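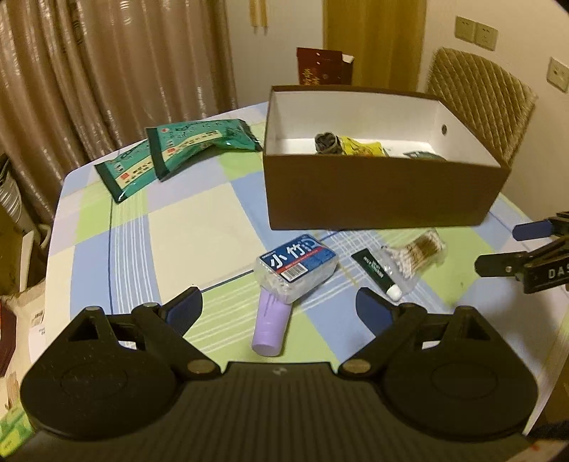 Between the fingers: the lilac cylinder, its end under a package, and behind the small items the box they need to end up in.

Home Projects Notes Reading Contact

4/3/21

I have a number for the box task and I'm very happy with it, so this post is going to be a long one.

If you've been following the Gundden notes you'll know the idea. We want a two-armed robot to tidy a table into an open cardboard box, and we want to teach it without ever driving the robot by hand. All the teaching is done by a person holding a gripper in each hand and doing the job themselves. The fingers of the hand-held tools have the same shape as the ones on the robot, and the same pads, so what the camera behind them sees in my hand is very close to what it will see on the arm. That closeness is the whole trick, and I still find it a bit magical.

The old version of Gundden learned from single-handed packing. It was fine with tubes and boxes, and hopeless with anything that sagged. Clear bags were the worst. It would close on the top of a bag, lift, and let the weight swing the bag into the wall of the box. You'd never pack like that yourself. You'd put your other hand under it without thinking, and that's what I wanted in the data.

So the new set is all two-handed. I recorded 40 packing runs for each layout, over 5 layouts, with the things moved about between runs. There are tubes, cotton swabs in a clear bag, flat snack packets that overlap, and a lilac cylinder which rolls if you so much as look at it. I kept the checked tablecloth on as well. I was tempted to use a plain one, but the first person to try this at home will have a patterned cloth, and I'd sooner find out now.

The change to the method is small. Before, each arm had its own little planner, and they only shared the camera pictures. Now each arm also gets a short guess at where the other gripper will be in the next moment. When I'm recording, my left hand often knows what my right hand is up to long before it comes into view, and the old model had no way of knowing the same thing. Giving it that guess cost me two evenings of code and a very boring bug in which left and right were swapped (I trained on that for a whole night before I spotted it).

Right, the result! On layouts it hadn't seen, the robot got everything into the box in 76 per cent of the runs. A run only counts if every item goes in, and a single packet left on the cloth is a fail, so I was ready for something much lower. The clear bag is the part I keep replaying. One arm slides a finger under the edge, the other takes the top, and up it goes, level, just as I do it. I never labelled that as a step. It came out of the runs.

What still goes wrong:

Shiny packets lying on top of each other. It picks both, then seems puzzled when one drops.

Anything under something else. If the cylinder has its end tucked beneath a package, the arm often grabs the cylinder first and drags the package along with it.

The near wall of the box. From low down the camera can't see much of what's already inside, so the robot sometimes presses a new item on to a full corner — I'd like to try a second view for this, or just a bit of memory.

I ran the same model on the Gummont arm too, which has a slightly longer reach, and it worked after I changed only the start pose. I haven't done enough runs there to give a number, but watching it pack a box on a robot it had never been trained for made me laugh out loud. The pads on that one are from Timmermans and a little stiffer, so it squeezes the soft things harder than I'd like.

Next I'm taking the lot to Gultimmont and setting up on a different table, with different light and whatever happens to be in the cupboards there. The full recordings should be tidy enough to share in July. If you've tried two-handed teaching with bags or cloth, please write to me, I'd love to compare failures.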